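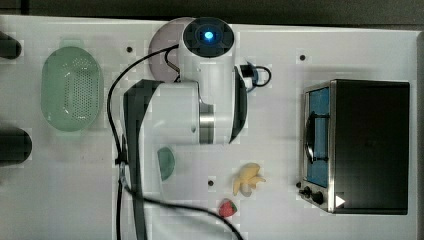 Household robotics

Household robotics is the branch of robotics that deals with chores in the home, such as clearing a table, putting away dishes, folding clothes and cooking. Single-purpose machines, among them vacuum cleaners and lawn mowers, have been sold for years. General-purpose machines that can do many chores in an ordinary home are still at the research stage. Much of the same work applies to shop floors, where sorting and packing mixed goods are often done by hand.

Tabletop tasks

Most research on kitchen chores is done at a table with a single arm and a two-finger gripper. Toy food is widely used in place of real food because it keeps its shape and can be handled many times. A typical instruction is to move one item into a bowl or onto a plate. 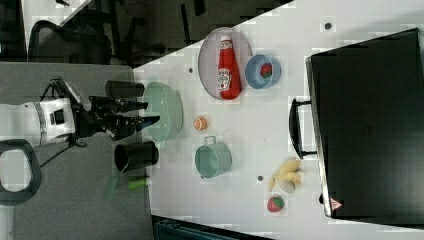
A two-finger gripper near a green bowl, with toy food and dishes on the table.

Gemma Nuttall and Wayne Stockdale divided tabletop chores into 3 groups in their survey for the Tollier project: moving single objects, using containers, and working with doors, lids and drawers. They judged the first group close to practical use and the third far from it. Soft goods such as towels were left out of the survey.

Grasping and vision

An arm must find an object before it can pick it up. Cameras above the table give a wide view, but the arm often blocks it. A camera at the wrist sees the object close up and loses sight of the rest of the table. Many systems use both. Clear plastic, shiny metal and thin rims remain hard to grasp. A bottle lying across the edge of a plate is harder than one lying flat, as the plate may tip or slide when the bottle is lifted. 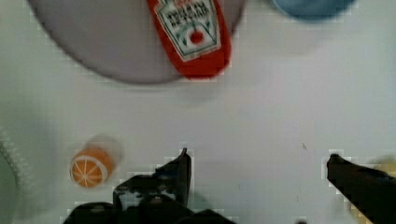

Learning from demonstration

In this method a person guides the arm through a chore many times, and a program learns to copy the motion. The Jindik group, led by Panya Thepsuriya, used 500 demonstrations for a set of 7 chores. The trained arm did well with objects it had been shown and poorly when dishes of a different size were put in their place. Geeta Bisht later repeated the work on a second arm and reported the same weakness.

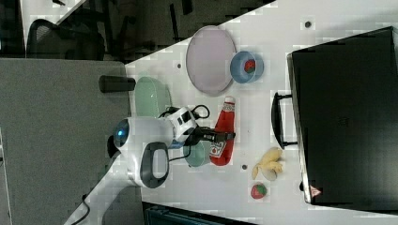
Household Machines Review, vol. 3, no. 2

Present limits

Speed is the most common complaint. A person can clear a small table in less time than many arms need to move one cup. Crowded tables cause further trouble, because the gripper may strike one object while reaching for another. Hsiu-ying Liu has argued that recovery from mistakes matters more than speed, as a machine that needs a person standing by saves no labor.

Cost and safety also hold back home use. Research arms are usually fixed to a table, while a home machine would have to move between rooms and work near children and pets.

See also

Domestic robot
Robot end effector
Service robot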